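Last updated 21 Nov 2020

# Kitchen counters and small appliances: your questions

These are the questions tenants of the Sampaio and Torow buildings send us most often about the shared kitchens. If yours is missing, write to Perrine Carré at the residents' desk.

**Is the marble real, and does it stain?**

Yes, it is real marble in all the shared kitchens, and it does stain. Lemon juice, vinegar, wine and tomato leave dull marks within minutes. Wipe them up with a damp cloth straight away. Oil needs longer: cover the spot with a paste of bicarbonate of soda and water, leave it overnight and rinse.

**What can I clean it with?**

Warm water and a little washing-up liquid. Do not use limescale remover, bleach sprays or scouring powder. The stone was resealed in September and the cleaners look after it from there, so please don't buy your own sealer.

**Can I cut directly on the counter?**

No. Use a board. Each kitchen has more than one, and they can stay out on the counter when dry. Wash them by hand and stand them on edge to dry. Boards that have been through the dishwasher split, and we have thrown away 2 this year.

**Can I put hot pans down on it?**

Please don't. Put them on a board or a trivet. Marble can crack if one spot heats up quickly.

**How much space does a toaster oven need?**

Leave a hand's width at the back and both sides while it is on. It can be turned at an angle to fit a corner, as long as the door opens fully and the cord is clear of the hot sides.

**May I keep a tea towel on top of it?**

Only when the oven is off and cold. Take the towel away before you switch it on, and leave it off until the metal has cooled.

**Can I run the kettle and the toaster oven together?**

Not from the same double socket. A toaster oven draws up to 1595 watts in the models we supply, and a kettle usually draws more. Use the sockets at opposite ends of the counter. If the power trips, call Jeferson Lopes and leave the fuse box alone.

**How often should the crumb tray be emptied?**

Once a week for both the slot toaster and the toaster oven. Unplug them first.

**What may be left out overnight?**

Jars and bottles with lids, unopened packets, and the appliances. Open cereal boxes should be clipped shut or moved to your own shelf. Fresh fruit goes in the fridge or in a covered bowl.
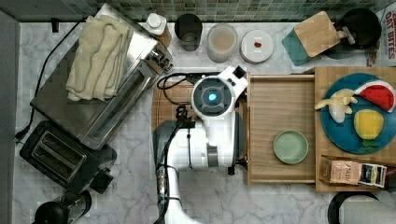 *Kitchen counter with toaster oven, boards and a tray, from above.*

**Are children's play things allowed in the kitchen?**

Yes. Toy food and plates may be used on the counter if they are kept on a tray or board, away from anything hot. Wash them in soapy water afterwards and put them back in the toy box.

**I have chipped the edge of the counter. What happens now?**

Tell Valquíria Bragança and send her a photo. Small chips are filled with resin at a fixed charge of £65. Larger damage is quoted separately, and you will see the quote before any work is booked.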